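Notebook, August, bench 2
Plakard plate-handling kit, trial license, first proper day

Started 9:40. Got the Plakard package loaded on the third try (my fault, old driver still sitting in the path) and once it was up, wow, it is quick! Full cell open in the simulator in 13 seconds. The Herkby package we looked at in the spring needed a coffee break for the same thing.

What we get for the trial: arm model, parallel gripper, plate library, the scene editor and a script recorder. Sison resells it and their quote has the kit at 700 a seat per year, support extra. I want to know by the end of the month if it can take over the layout work we do by hand for the Opoku assay line.

Built the cell from the stock room. Two multi-well plates side by side on the black mat, stand-in box to the right of them, arm behind. Kept the plates slightly staggered on purpose, as our real ones never land square. 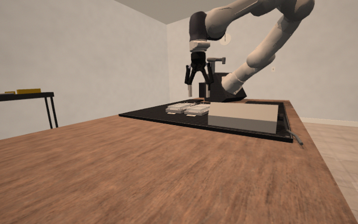 Layout v1, gripper open over the back of the mat.

The scene editor is the part I like best so far. You grab a plate, nudge it, and the reach check updates while you drag. Moved the right plate back and forth for far too long just to watch it go. Tags in front of the plates are separate objects, so they have to be grouped with the plate or they stay behind (found that out the slow way, regrouped both, saved as v2).

11:15, approach poses. Ran the auto-generated set with the box left in as an obstacle. 187 poses came back and nearly all of them looked sane on a quick scrub through. A few swing the elbow wider than I'd allow on our bench, so there needs to be a joint limit file. Sison says they can send one. 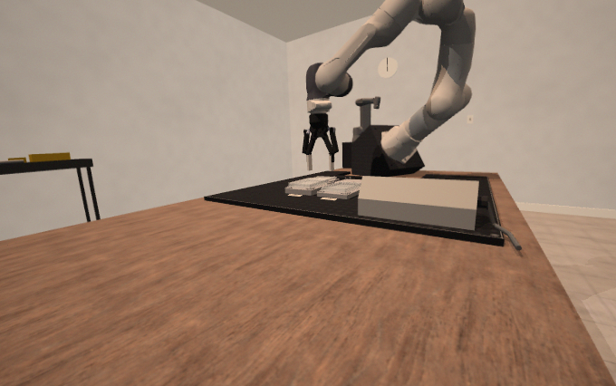 Fingers open and empty, checking clearance behind the plates.

Camera views can be bookmarked and recalled by number key. Lovely little thing, saves so much orbiting. Wish the bookmarks exported with the scene, they don't seem to. Error 407 when I tried saving to the shared drive, local save fine. Looks like our proxy, will ask IT before I blame Plakard.
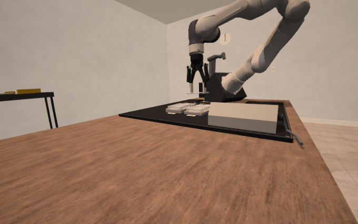
Script recorder next. It writes plain readable steps with the joint values in comments, and I could edit a wait time in a text editor and load it straight back in. Big plus for us! Units are millimeters everywhere except the gripper width, which is in percent of full opening. Put a note on the monitor.

Still to do:
joint limit file from Sison
swap the box for our real reader model
try a pick with the left plate turned a few degrees
ask what happens to saved scenes when the trial ends

Stopped 3:30, scene v2 and both scripts are in the bench 2 folder.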